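Mersha Shape Blocks: Set-Up Guide
Section 3. Laying Out the Board

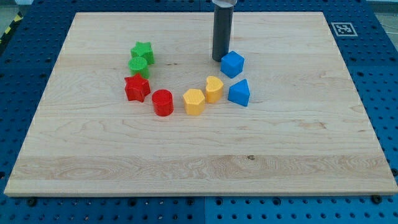
Before you start, pick a table that doesn't rock. The blocks stand up on their own, but they have no opinion about staying up, and a table with one short leg will settle the matter for them.

1. Lay the board flat, good side up. If you can't tell which side is good, congratulations, both are.

2. Wipe the board with a dry cloth. Crumbs are the leading cause of leaning stars.

3. Take out the blocks and pair them by color: green, red, yellow, blue.

4. Stand the blocks in a loose curve with the pairs side by side. Leave room for fingers. Adult fingers, if adults insist on playing.

Note: A knot or a swirl in the wood is grain. Scrubbing will not remove it, although several owners have tried.

Caution: Small parts. Keep away from children under 3, and from dogs of any age.

5. Call out a color or a shape. The player picks up a matching block and puts it back in the same spot, or close enough to avoid an argument.

Missing a block? Check under the couch first. Then order spare set 569 from Clalto, attention Taner Kılıçarslan, and tell him which shape has left home.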